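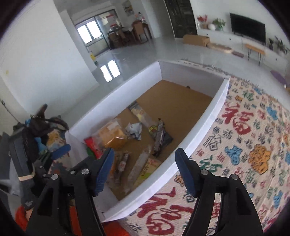 Takidmont Grasp Planner

Takidmont plans grasps on mixed, overlapping packages in open boxes and bins. Input is a registered color image with depth; output is a ranked list of finger poses with opening width and approach vector.

Clear film and foil are segmented by the Dornano module, licensed separately. Where depth is missing, the planner fits a surface from the packet outline – up to 600 candidates per cycle, 87 ms on the reference machine.

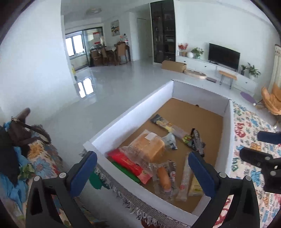 Candidates that would bring a finger into a box wall are dropped before ranking. Wall clearance is set in the cell file.

Interfaces: C++, Python
Log buffer: 4000 cycles
Supported hosts: Prorari controllers, firmware 3 or later
Part no. 1975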